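Week 4 handout: collecting demonstrations by hand

OK, so last week we talked about what a policy learns from, and this week you get to make some of it yourselves! The short version is that you pick up a hand-held gripper, do an ordinary household job with it, and the camera on the tool records what the tool sees. We call one go at the job an episode. Your group owes me 55 of them by Friday, and yes, the bad ones have to be handed in too (flag them, don't delete them).

A few things I'd like you to decide before you start squeezing the handle. Where does an episode begin? I like the jaws open and the object in view, then a short pause, then go. Where does it end? Write it down and stick to it, otherwise every person in the group ends up with their own version and the trimming takes forever. I learned this with the Tradberg set, where I had 422 episodes and had to go back through every single one to fix the end points. Not my best July.
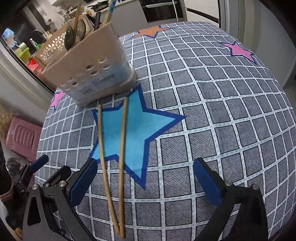

Papadopoulos

Thin objects deserve their own session, I think. With a pair of chopsticks lying nearly side by side you have to choose: one at a time, or both in one grasp? Either is fine with me, but put it in the task name, so "pick up one chopstick" and "pick up both chopsticks" stay separate. Open the jaws wide on the way in, go slowly near the table, and try not to scrape the cloth with the pads.

Please move house, too! Well, move tables at least. A kitchen with its usual clutter in the background is great, and so is a patterned tablecloth. If all your episodes come from one bare desk, the model gets very good at that desk. Change the angle of the objects between episodes and swap who is holding the tool.

Upload to the Votum folder, one subfolder per task. Keep each episode under 100 seconds.

For reading, section 2 of the Truvitz notes, plus the bit on failed grasps if you have time.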